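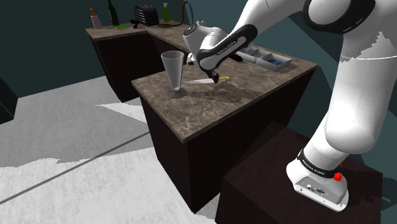 At the kitchen counter.

I'd been trying to get the owner of Gillies to sit down with me since September, and in the end it was a Thursday, before opening, with the oven already going and a tray of cheese scones I had been told firmly not to touch. (I touched one. She saw.)

She took on the bakery in Lesham 5 years ago, after a long stretch doing the accounts for a carpet firm over in Greseo. I asked if she'd always baked. "Not a thing," she said. "My sister did the cakes, I did the washing up. Then I got hold of a sourdough starter and lost my mind."

The early loaves were awful, by her own account - flat, grey and sour enough to make your eyes water. "I gave one to next door and they put it out for the birds. It was still there on the Sunday."

What changed things was the flour. She buys from the mill at Keleck now, and she can talk about it for a very long time, so do have a cup of tea ready! "It drinks more water than you think. You've got to leave it alone and I'm no good at leaving things alone."

I wanted to know about money, as I always do, and she didn't mind a bit. Her first month she sold 844 loaves. Last month it was 2891, and she still does most of the shaping herself, with three part-timers on the till and the ovens. "My wrists are shot. I wear a splint to bed, it's very glamorous."

Would she open a second shop? She pulled a face. "People keep asking. I'd like a holiday first. A week somewhere with rubbish bread, so I can complain about it."

By then there was a queue outside and she was looking past me at the door. I bought a rye and a seeded, and she charged me for the scone.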